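Stop buying the good paper first

Every April I run a beginners' card making course, and every April at least one person arrives with a bag of heavy cotton watercolour paper they are too frightened to use. They have been told that cheap paper will hold them back. By the end of the first evening they have painted on the paper wrapper, the back of the handout and my scrap pile, and the good sheets are still in the bag.

I think the advice they were given is wrong, or at least given in the wrong order. Good paper is better. It takes more water, it lets you lift colour off again, and it lies flatter when it dries. But a beginner needs to make a lot of bad washes, and you don't make bad washes freely on a sheet that cost as much as lunch.

Neema Mohamedi, who taught me, had us work through 30 sheets of ordinary student card before she would let us near anything else. I resented it then. We cut each sheet into four, stamped the same leaf on every piece and coloured it with the same two inks. Mine were muddy for most of the first week. Then I started waiting for the first layer to dry, and they were less muddy.

The makers don't help. Navmont sells its heaviest card in a starter set, with three brushes and a tin of blending inks, and the leaflet says it is ideal for first projects. It is nice card. It is also the one I would buy last. Their plain Edmont pad is thinner and buckles if you flood it, and that teaches you not to flood it.

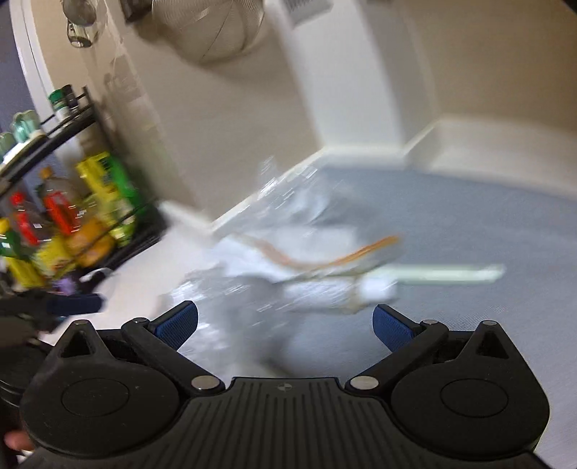

Mateja Delić disagrees with me, and she has sold more cards than I have. Her view is that poor paper makes people think they are poor painters, and they give up. I have seen that happen too - usually with copier paper, which I wouldn't recommend to anybody. Student card is a different thing and costs very little more.

So my advice for this year's group is the same as last year's. Buy one cheap pad and use all of it, both sides. Keep the pieces in a shoebox with the date on the back. If you still want the cotton paper after that, buy five sheets and cut them small.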